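Teaching by Hand: Your Questions

Do I need to know how to code?
Nope! If you can wear a headset and a pair of gloves, you can teach. Most people who come to Pullico have never touched a robot before, and they're moving its fingers within minutes.

What's the difference between guiding and remote control?
Guiding means you hold the arm and move it yourself. Remote control means you sit at the Tosex station and the hands copy yours. We love both, but for anything with fingers we use the station.

How many tries does it take to teach one task?
It depends on the task. Our first block pickup took 154 good runs. Folding a cloth took nearly 600, and Eleni Vasić did most of those (she asked for more!).

What if I drop something or miss?
Keep going. Pick it up again if you can reach it, and press the left pedal if you can't. Recoveries are some of the best runs we get, so please don't throw them out.

Why start with such a plain object?
It's easy to reset and you can grab it from any side. Move it a little between runs, and turn it too. Once you're comfortable you'll get the cups, then the zippers, which are a blast.

My hands get tired. Is that normal?
Very! Take a break every 17 runs, or sooner. Shake out your wrists and have some water.

Can I watch the robot try it alone?
Yes, please do! Zlatko Dimitrov runs the trials at 4 p.m., and everyone who taught that task is welcome.

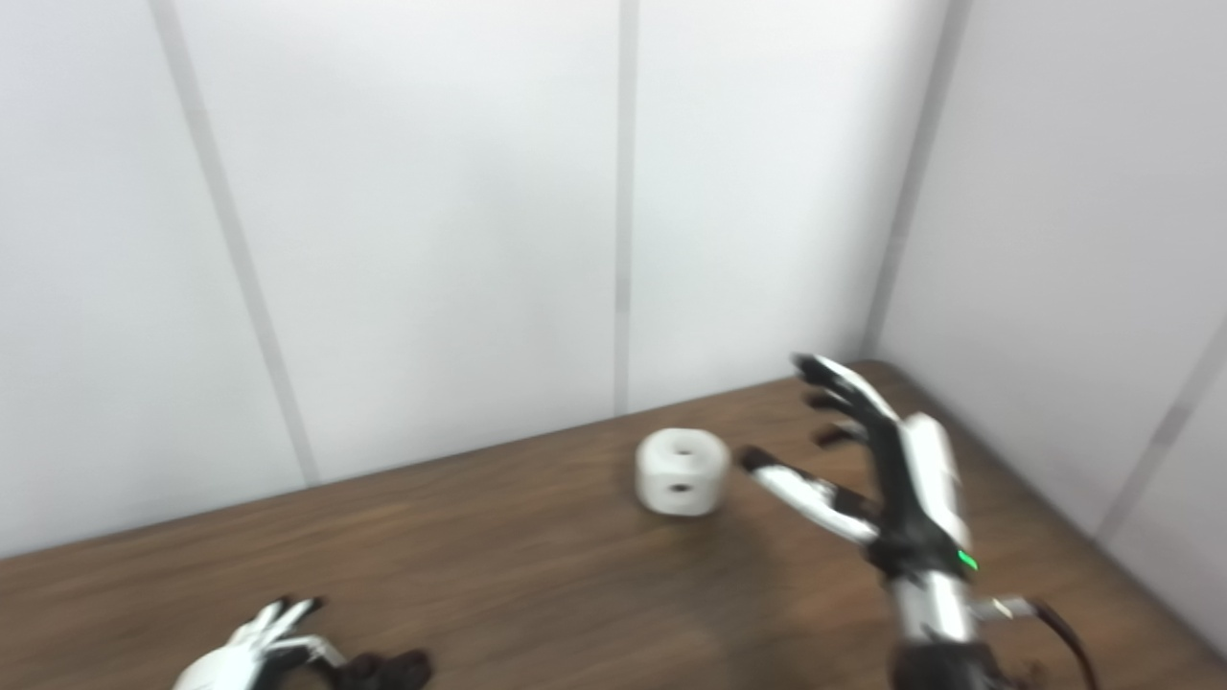

Block pickup, right hand open with the thumb toward the block.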